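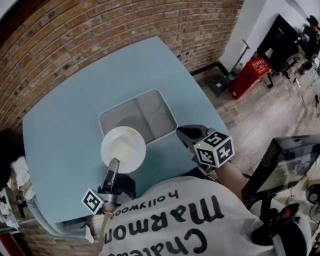
Wuva hand grippers, setup notes (README)

Pair = 2 grippers, one marker cube each. Cube screws tight BEFORE calibration, if it moved at all redo the calibration.

Start of shift
- wipe cube faces, dry cloth only
- check jaws close flush
- green light on, then record

Tray + plate task: plate goes into the gray tray, grip by the rim. Wash plates every 50 episodes, residue gets on the jaw pads and they slip.

Pads: swap at 2,000 grips. Spares in Octavio's drawer, label Enon.

Known problems: episode 423 has no right cube track, skip it. Cable strain on the left one, Titilayo is lookign at it.

Questions to Silvia Machala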